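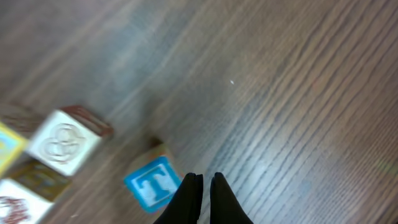
図7-1 手首カメラの映像(床置きブロックの把持作業)。画面下端中央がグリッパーの指、その左が「T」のブロック

7.4 把持失敗と床面接触(エラー107)

この節では、床に置いた小型ワークをつかむ作業でエラー107が出たときの処置を説明します。対象はアームBronden、グリッパーRusu、操作ソフトウェアSurnwoodの組み合わせです。台上作業でのエラー107は7.5節を参照してください。

エラー107は、閉動作中または下降中に指先の負荷が設定値を超えたときに発生します。アームはその場で保護停止し、指は停止した時点の開度を保持します。ワークをはさんだまま停止することもあります。

危険
保護停止中もアームの駆動電源は入ったままです。非常停止ボタンを押し、表示灯が消えたことを確認するまで、指の間やアームの下に手を入れないでください。

警告
エラーが出た直後に「再試行」を押さないでください。指先が床に押し付けられている場合、再試行によって同じ方向にさらに力が加わり、指の取付部と床の両方を傷めます。

7.4.1 停止直後の処置

1. 操作端末の画面に「107」が表示されていることを確認します。複数のエラーが並んでいるときは、一番下に表示されているものが最初に発生したエラーです。
2. 非常停止ボタンを押します。
3. 柵の内側に人がいないことを確認します。
4. Surnwoodの「記録」タブを開き、「停止前映像を保存」を押します。この映像は電源を切ると消えます。
5. 指先と床の位置関係を横から目視で確認します。このとき、アームの可動範囲の外から見てください。
6. 指先が床に触れているときは7.4.2へ、触れていないときは7.4.3へ進みます。

注記:手順4を飛ばすと、サポート窓口で原因を特定できないことがあります。映像を保存できなかった場合は、その旨を点検記録に書いてください。

7.4.2 指先が床に触れている場合

1. 非常停止を解除します。
2. モードスイッチを「手動」にします。「低速」表示が点灯するまで待ちます。
3. Surnwoodの「ジョグ」画面で座標系を「ベース」に切り替えます。「ツール」のままでは、手首が傾いているときに指が斜めに動き、隣のワークや床をこすります。
4. Z軸のプラス方向へ少しずつ動かし、指先を床から離します。一回の操作量は「微動」に設定してください。
5. 指先が床から離れたら、そのまま45 mmの高さまで上げます。
6. 指を開きます。はさんでいたワークが落ちることがあるので、足を近づけないでください。
7. 非常停止ボタンを押してから、指先を点検します。

点検の項目は次のとおりです。

指先の欠け、割れ、めくれ:あれば交換
指の取付ねじのゆるみ:あれば規定トルクで締め直し
左右の指先の高さの差:目で見て分かる差があれば6.3節の調整を実施
床面の傷:位置と長さを記録

注意
手順4でアームが動かず、エラー107が再び表示されるときは、それ以上操作しないでください。指が床の目地や段差にかかっていることがあります。駆動電源を切り、ブレーキ解除手順(9.2節)に従って二人で作業してください。

7.4.3 指先が床に触れていない場合

この場合の多くは、閉じる途中の指が狙ったワークの角か、隣のワークに当たっています。

1. 手首カメラの映像を「一時表示」で開きます。
2. 狙ったワークが指の間に入っているか、指の外側にあるかを確認します。
3. 指の外側にあるときは、アームをZ軸のプラス方向に上げてから指を開きます。横へ動かして逃がさないでください。
4. 指の間に入っているときは、指を開いてから上げます。
5. 非常停止ボタンを押し、ワークを柵の外に取り出します。
6. ワークに割れや塗装のはがれがないか確認します。

図7-1のように、ワークが指のすぐ横にあり、しかも傾いて見えるときは、その位置のまま指を開くとワークを押します。必ず先に上げてください。

7.4.4 原因の確認

原因を確認せずに自動運転へ戻すと、エラーは同じ位置で再発します。保存した映像を開き、以下を上から順に確認してください。

(1)映像のぶれ
手首が動いている間の映像では、木目やワークの輪郭が流れます。図7-1でも、床の木目は左上で強くぶれ、右側では筋が見分けられます。ブロックにも輪郭のはっきりしないものがあります。この状態の映像から位置を計算すると、目標位置がずれます。

処置:Surnwoodの「認識」→「撮影待ち時間」を開き、値を300 msにします。出荷時の値は96 msで、台上作業に合わせたものです。床置き作業では手首を低く伸ばすため、停止後の揺れが長く残ります。

(2)床の反射
つやのある床では、照明や窓の光が青みがかった白い帯になって映ることがあります。帯の中では床とワークの明るさの差が小さくなり、輪郭の検出が途切れます。

処置:照明の向きを変えるか、窓側に遮光幕を下げます。カメラの露出は「固定」にしてください。「自動」では、反射が画面に入るたびに全体の明るさが変わります。

(3)ワークの間隔
ワークどうしが近いと、隣り合うものが一つの物体として登録されることがあります。把持点はその中央に設定されるため、指はワークの境目に下りていきます。

処置:ワークの間に、指一本の厚みより広い隙間をあけて置き直します。並べ直せない作業では、群れから離れているものを先に取るように「取り出し順」を「孤立優先」に設定します。

(4)面の模様
ブロックの文字や絵柄は、側面の模様と上面の輪郭を取り違える原因になります。付属の練習用ブロックKakimskaを使う場合は、登録済みの形状データを選んでください。市販のブロックを使うときは、使う面をすべて5.6節の手順で登録します。浮き彫りのある面は、照明の角度によって影の出方が変わるので、実際に作業する場所で登録してください。

(5)床の高さの設定
アームの台座を動かした後や、指を交換した後に測り直していないと、下降量が合わなくなります。

処置:5.2節の床面測定を行います。測定点は作業範囲の四隅と中央です。

(6)ごみと付着物
床の小さなごみがワークの候補に挙がることがあります。「最小サイズ」の設定で除外できますが、値を大きくしすぎるとワークの端が欠けて認識されます。まず床を掃いてください。カメラの窓も、乾いた柔らかい布で拭きます。溶剤は使用できません。

7.4.5 復帰の確認運転

1. 柵の内側にワークを一つだけ置きます。ほかのワークはすべて外に出します。
2. 柵の扉を閉め、非常停止を解除します。
3. 速度を最低に設定し、「下降のみ」を実行します。指は閉じません。
4. 手首カメラの映像で、ワークが左右の指の間にあることを確認します。片側に寄っているときは6.4節のカメラ位置合わせをやり直します。
5. 「つかむ」を実行し、Z軸のプラス方向に上げます。
6. ワークを床に戻し、向きを変えて手順3から繰り返します。
7. 続けて成功したら、ほかのワークを戻し、同じ速度のまま一通り運転します。
8. エラーが出なければ速度を通常の値に戻します。

注記:確認運転の間は、非常停止ボタンに手が届く位置から離れないでください。

警告
負荷の設定値を上げてエラー107を出にくくすることは禁止します。この設定値は、指と物の間に手をはさんだときの保護にも使われています。過去に上限まで上げて運転を続け、指の取付部を破損した事例があります。設定値が変更されていないかは、「安全」→「変更履歴」で確認できます。

7.4.6 点検記録の書き方

エラー107が出たときは、その日のうちに次の内容を記録してください。記入欄は巻末の様式Cにあります。

発生日と作業名
停止時の指先の状態(床に接触、ワークに接触、接触なし)
保存した映像の番号
7.4.4のうち該当した項目
交換した部品
復帰を確認した人の名前

記入例
発生日:2021年10月11日
作業名:床置きブロックの取り出し
停止時の状態:左の指がワークの角に接触。床には接触なし
該当項目:(1)と(3)
処置:撮影待ち時間を変更。ブロックを間隔をあけて置き直し
交換部品:なし
確認者:Vasilică Bălan

7.4.7 サポートへの連絡が必要な場合

次のどれかに当てはまるときは運転を中止し、保存した映像と様式Cの写しを添えて販売店に連絡してください。

確認運転の途中でエラー107が再び出た
指を交換しても左右の高さがそろわない
保護停止がかからずに指先が床を押した
非常停止ボタンを押しても表示灯が消えない

最後の二つに当てはまる場合は、主電源を切り、操作盤に「使用禁止」の札を掛けてください。札は、点検が済むまで外さないでください。

関連する節:5.2 床面測定、5.6 形状の登録、6.3 指の高さ調整、6.4 カメラ位置合わせ、9.2 ブレーキ解除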